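Subject: Re: [stores] Re-sorting the first-aid cartons

On Monday, November 8, 2021, Bit-na Ahn wrote:

> The Hayes bins are full again and the adhesive bandages are in three
> places. Can we settle on one rule for small cartons before the next
> delivery? I would also like to know whether the 26s get counted by
> the box or by the strip. The Comum sheet has them both ways, and the
> totals don't agree with what Murkgate invoices.

By the box. The strip count goes in the pack size column and nowhere else. Comum multiplies the two fields on export, so if you enter strips as the quantity the total is inflated by a factor of 26. I corrected the lines I could find, but anything keyed before November needs a second look.

Proposed rule for small cartons:

- One product per bin. Different pack sizes of the same product get a divider.
- Cartons stand on edge, printed face toward the aisle, so the count can be read without lifting anything out.
- Opened cartons go to the front-left corner with the flap tucked in. A flap left out catches on the next box and tears.
- No rubber bands. They crush the thin board.

For the shelf codes, 121 stays with adhesive bandages. Gauze moves to 200 and tape to 300. The old Druvow labels can stay on until they run out, but cross out the lower line, which still shows the previous aisle.

On the imported boxes: file by the English word on the face if there is one, and copy the original product name into the notes field. Korean text survives the export as long as the file is saved as UTF-8. It does not survive the old spreadsheet template, so please stop using that one.

The reorder threshold is unchanged. I'd leave it alone until the recount is done.

One open item is orientation. Several of the cartons have been going in upside down, and the pack count then ends up at the bottom, behind the bin lip. Green band up, please, on the type below.

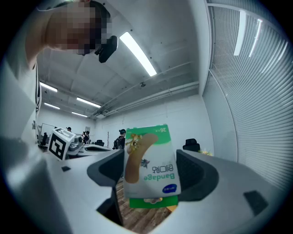
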